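Skidlow notebook, 1/15/22

Quiet building today, so I finally sat down with the resolver problem that Rosine has been poking me about. To recap for anyone reading along: Skidlow is our little DNS logger, the one that sits in front of the office resolver and writes down every lookup before passing it on. It has been dropping answers under load, and it only seems to do it on the Drirkthorpe box.

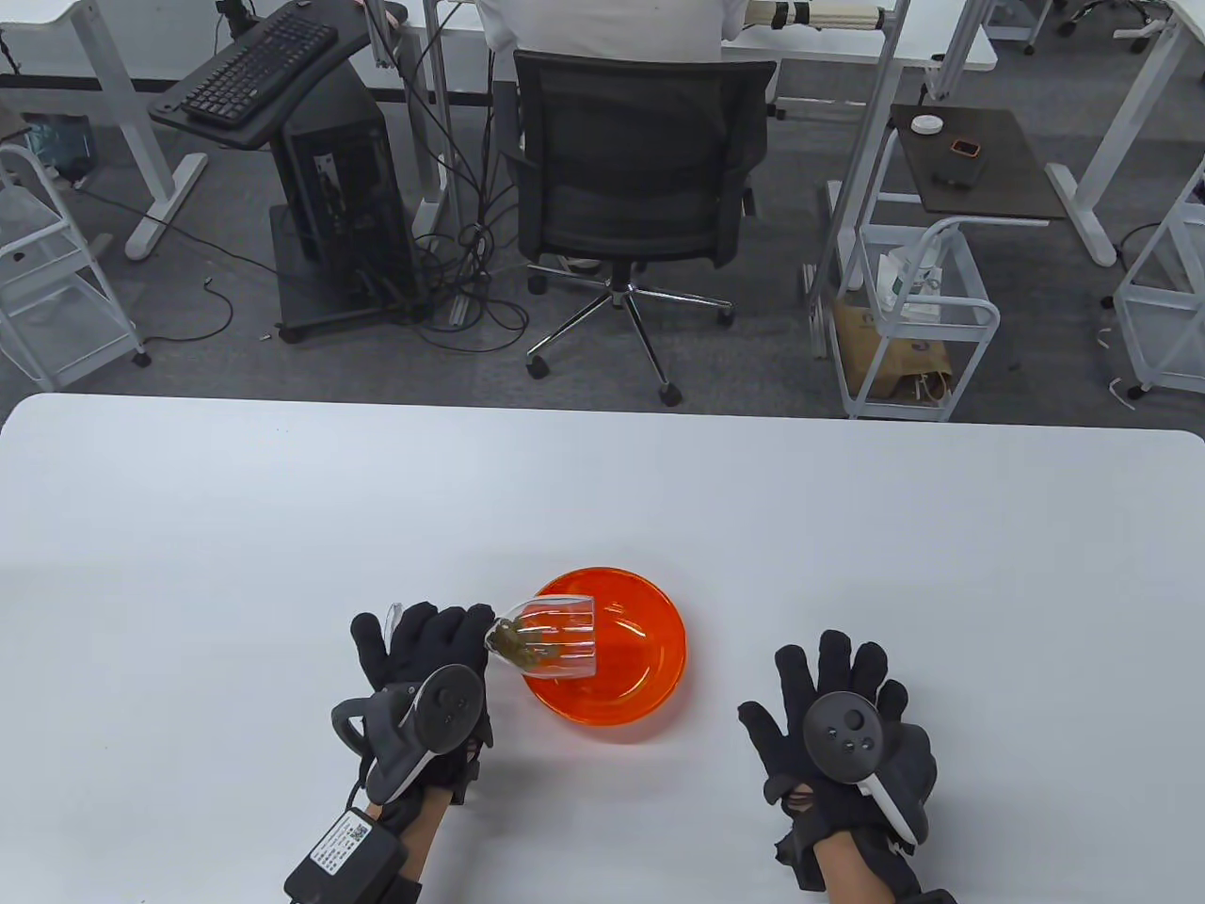

I started by replaying the capture Baoshan saved for me before the holidays. At 100 queries a second everything is lovely. At 200 it is still fine, and I was starting to feel pretty good about life. At 400 the replies begin to go missing, and the log shows nothing at all for them, no error, no timeout line, just a gap. My first guess was the kernel's receive buffer, which I pictured as something like that clear cup tipped over the orange bowl, with one small clump sitting near the mouth and everything behind it waiting on the clump. So I made the buffer bigger. It made no difference whatsoever, and I had been so sure of it that I ran the replay again, and then once more after lunch.

Next I went after the firewall. The rules on Drirkthorpe were written by Teodor a long time ago and he was kind enough to leave comments (bless him!). There is a connection tracking rule for UDP sitting above the one that accepts port 53, so every single lookup gets an entry in the table whether we want it or not. I moved the port 53 rule up, exempted it from tracking in both directions, and ran the replay at 400. Only 132 replies lost over the whole capture, where before I had given up scrolling.
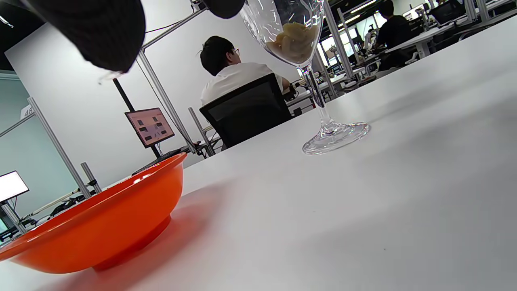
Iulian Matei

So, better, but I would not call it fixed. The 132 that are left all fall in two short bursts, and both bursts line up with Skidlow rotating its log file. I think the writer thread holds the lock while it renames the old file, and the listener just sits there politely until it is done. Corina said months ago that we would regret sharing that lock – she was right, and I owe her a coffee.
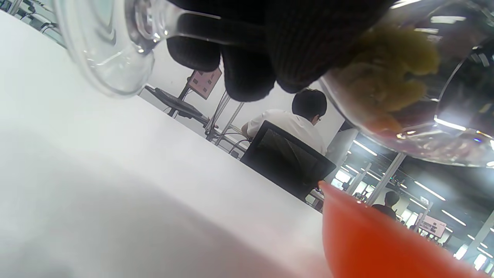
The plan for the next session is to give the writer its own queue and let the listener drop things into it without waiting. I have a branch started, called woltstead for now, and it compiles but that is all I will say for it. Please don't merge the firewall change to the other boxes yet. I want Teodor to look at the rule order first, in case the tracking was there for a reason I have forgotten.

Old rules file is saved next to the new one on Drirkthorpe.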